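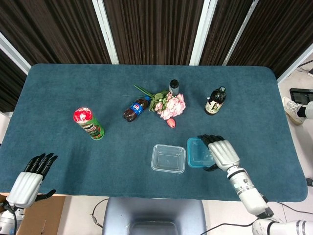

Vodwood keeps its two-armed handling cell in a side hall behind the main workshop, and Lorenz Thaler had agreed to take our group through how it is set up and looked after. We were there for a morning in August, mostly people who maintain older packing lines and wanted to know what a pair of robot hands would mean for the day shift. The cell is a white machine with two arms and black-fingered hands, and it works over a table with a teal-blue cloth on it. Two rectangular plastic containers, one clear and one pale blue, sat towards the front, with a Pepsi bottle, a green can on its side and a bunch of artificial flowers behind them.

Lorenz began with the table. The cloth had been chosen after a winter of trouble with a bare top, where round things rolled away as soon as a finger touched them and the fingertips wore through quickly on the hard surface. It is brushed every morning before the arms are switched on. Fluff gets into the finger joints if this is skipped, and he showed us a small tin of what they had pulled out of one hand in the spring.

The start-up routine takes 27 minutes from cold. Most of that is spent on the hands. Each finger is opened and closed on its own, slowly, then the thumb is moved through its full travel, and the readings are compared with a sheet from the day the hand was fitted. If a finger lags, it is marked and tried again once the motors have warmed up. A finger that still lags is changed. Gertraud Lanz does most of these changes and said the job itself is short, but the checks afterwards take the rest of the morning.

She had a spare hand on the bench and took the palm cover off for us. The tendons are the part that goes. They stretch a little in the first week, then settle, and after that they hold until they start to fray near the guide at the base of the finger. Vodwood logs every grasp, and the last set in the right hand ran for 1032 hours before the first one parted. The left hand does less work and is still on its original set. Gertraud now changes all the tendons in a hand together. She used to replace only the broken one, and spent a good deal of time chasing uneven tension as a result.

Somebody asked about cables. On our own lines, cable faults cause more stops than anything mechanical, and it was some comfort to hear that it is the same here. The arm cables are supplied by Hauser and are clipped at the wrist and the elbow with a loop left free between. When the loop was too tight the outer sleeve cracked; when it was too long it caught on things. They settled on the present length by trial and marked it on the clips with yellow paint. Domenica Leitner keeps two made-up cables on the shelf, labelled left and right, so that a swap can be done by whoever is on shift.

Calibration was the part I found hardest to follow. The cameras have to agree with the arms about where the table is, and a knock to the table is enough to upset it. They have a routine called Trilora that moves each hand to 8 fixed points and works out the error. Anything over two millimetres and the cell will not start. Domenica runs it after every tendon change and at the start of each week – more often if a visitor has leant on the table, she said, and looked at us.

We watched a short spell of work after that. I had expected it to be noisier. There is a faint whine from the shoulders when an arm is held out, and a click when the fingers close, and you can talk over both without raising your voice. The speed is kept low when people are nearby, and Lorenz always had one hand close to the stop button.

Over coffee I asked what it costs to keep going. He would not give a figure for the whole cell, but said they had booked 224 hours of maintenance in the past year, almost half of it on the right hand. A better glove for the fingertips is on order from Nuster, and he hopes that will bring it down.

Points I wrote down for our own shop: paint marks on the cable clips, made-up spares with the side written on them, and a sheet of first-day readings kept with each machine. We have none of these at present. Hermine Stöckli has asked for a copy of the start-up sheet, and Lorenz has promised to send it once the new fingertips are fitted.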